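May, late, should be asleep

Up at 7, no milk, no bread, coffee black. Yuk-lan rang before I had shoes on. Can I do the drinks for Saturd... no, for the weekend, she's got the cake and the chairs and Jamshid is doing the rice again. Said yes. Always say yes.

Drinks list, copied off the back of the envelope so I don't lose it twice: cola, something green and fizzy for the kids, water, juice if cheap. Budget 200. Yuk-lan says 200 is plenty. Yuk-lan has not met Chin-lung's boys.

Store in Skorville after lunch. One of the blue baskets, the mesh kind with the wire handles. Should of got a cart. The handles dig in something awful once there's more than a couple bottles in there. Soda aisle very bright, my eyes were tired anyway. 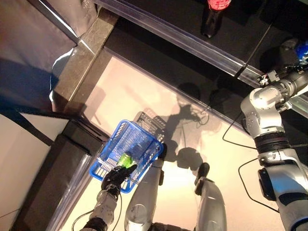
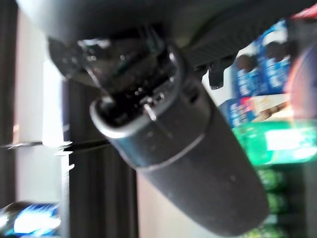
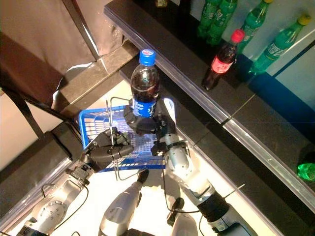 Soda run. Green bottle in the basket in the first one, Pepsi in the last.

Stood there too long over the Pepsi. Miroslava only drinks the other one, but she also said don't fuss over her, so I'm not fussing. Went with the blue labels. Forgot ice. Forgot cups too, remembered cups in the parking lot and went back in, 2 packs, the line had doubled by then.

Came to 191 with the cups and juice and a birthday card I'm not that happy with. Put the reciept in the blue folder for Yuk-lan. (It's in the folder. Do not go looking in the coat again.)

Bottles are on the floor of the hall closet, no room in the fridge till the soup's gone. Soup for supper then. Soup for lunch tomorow too.

Shuk-fan called while I was eating, wants to know if she can bring her sister. Told her sure. Need to tell Jamshid so he makes more rice. Tell Jamshid!!

Knee sore from the stairs. Window still sticks. Two pages of the book and I read the same one both times.

Tomorrow: ice, call Jamshid, pick up tablecloth, milk and bread.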